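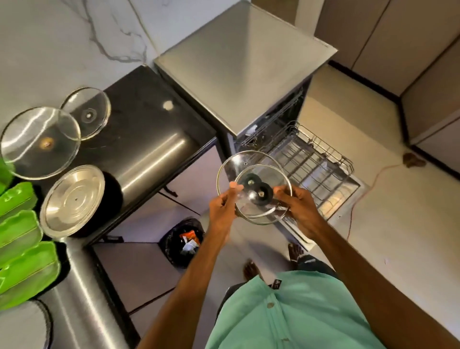

Two glass lids, one inside the other, over the open dishwasher.

Tetano Head Recording Kit by Ladier — review after one season of use
Posted 14/07/2021

I do contract work for people who build kitchen robots. They need recordings of ordinary housework, seen from the height of the eyes, with both hands visible, and for this I bought the Tetano kit last November. I paid the full price, a little under 2,000 dollars with the spare battery. Ladier does not know me and did not send me anything.

In the box you get the headband with the camera already mounted, a small recorder which goes on the belt, two batteries if you pay for the second, a charger and a cloth bag. The cable from the camera to the recorder goes down the back. It is a good length for me but a tall colleague complained that it pulls when he bends.

Comfort is better than I expected. After 40 minutes I feel the band on my forehead, and I take it off for a while. With long hair you should tie it low, because the rear strap has only one position. The band washes well by hand.

The most important thing is the angle. Ladier tilts the camera down quite strongly, and for kitchen work this is correct. When I stand at a dishwasher with pot lids in my hands, I have my two hands, the rack and the floor in the same view, also my own bare feet if I forgot my slippers. With my older kit I lost the hands every time I worked close to my body. The price of this tilt is that upper cupboards are a problem. You must lift the chin a lot, and it looks silly and feels worse the next morning.

Glass is difficult for every camera and here also. Clear lids with a thin metal rim are the hardest objects in my kitchen for the tracking software. Put one lid inside another and it has two rims and two knobs to sort out, with fingers curled over the glass. The picture itself is clear enough that a person can label it. The automatic labels are another story, and I will come to it now.

The kit comes with one year of Risetti, the program that cuts the long recordings into short clips and gives each one a name. From my first large job it made 1,544 clips. The cutting was good, I moved few of the cut points. The names were less good. "Pick up plate" for a lid was very common, and a steel lid on top of a pot became "pot" all the time. I corrected these by hand, which is slow work, because Risetti has no way to change many names at once. I wrote to Ladier and they answered politely that it is planned.

Battery: enough for a morning if you stop between tasks. Sound: poor, but my clients don't use it.

One warning about service. My first charger died after 3 weeks. The dealer, Ezzat, changed it without questions, but I had to pay the postage — for a kit of this price I find this small-minded.

Would I buy it again? For work at counter height, sinks and dishwashers, yes. If your job is mostly shelves and wardrobes, ask first for a trial, and ask if the mount with adjustable tilt is available in your country. In mine it is still out of stock.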